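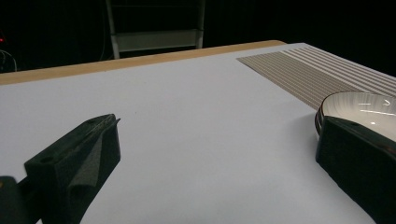
So the telly has updated itself again. I went to bed with a television and came down at 7am to a "home experience". A thread, because I have been on hold since breakfast and my thumbs are free.

Background for new followers: I own a Stavileck, bought in July, 43 inches of screen of which I now control the bottom third. It was cheap. I have since learned how they managed that.

The old menu had a row of apps. You pressed left, you pressed right, you pressed OK, you watched a thing. I can see why it had to go.

The new menu has a row of "moments". A moment is an advert with a programme somewhere near it. This morning's moment was a river cruise. I pressed OK by mistake and it asked for my email address.

My apps are still there. They are under Library, then Sources, then More Sources, then a page called Skemura that appears to be a shop.

Skemura, as far as I can work out, is the streaming service that comes free with the set. It has 1,359 titles. I have scrolled a good way in and I'd put money on half of them being about sharks.

To be fair to it, one of the shark ones was all right.

The remote has a Skemura button as well. It sits just where the mute button was on every other remote I've owned, so each time the phone rings I get a shark.
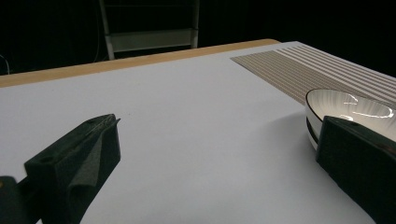
White tabletop, strip of wood along the far edge.

Right, the fix. Several of you said buy a stick and ignore the built-in software altogether. I have a stick! It's a Loureiro, the older one with the flat cable. It lives in HDMI 2, and HDMI 2 has been renamed "Guest Device".

You can't rename it back. You can choose a little picture for it. I've given it the games console because the other choices were a camcorder and a leaf.

If you set Guest Device as your start-up source, the telly starts on Guest Device for two seconds and then remembers it would rather show you the river cruise.

Someone in the replies says there's a setting for this. There is. Settings, General, Start-up, "Resume last activity". Turn it OFF, and it resumes the last activity. Turn it on and you get the cruise. I have no further questions.

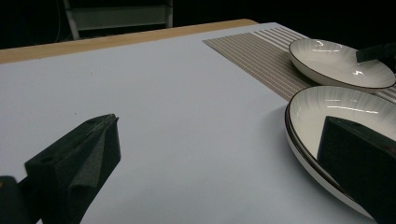

Still on hold. The music is the theme from the Skemura shark thing, or I've been listening to it long enough that everything is.

The other suggestion was Bunongate, the app that lets your phone be the remote. Installed it. It wanted my location, my contacts and my date of birth, and in return it gave me a volume slider with 23 adverts' worth of scrolling underneath.

The volume slider does work, I'll give it that. It works on next door's telly too, judging by the list of devices it offered me. Sorry to next door if your snooker went loud.

Update: got through. Very nice chap. He says the update can't be rolled back but I can "submit a feeling" through the menu. Library, Sources, More Sources, Skemura, Help, Feelings.

I've submitted it. There were five faces to pick from and none of them was close.

For anyone with the same set who just wants the answer: take it off the wifi, pull the plug out, count to thirty, plug it back in. No moments, no cruise, straight to the Loureiro. The stick has its own wifi so you lose nothing except the sharks.

It does put up a box every evening saying it misses the internet. Press Back twice.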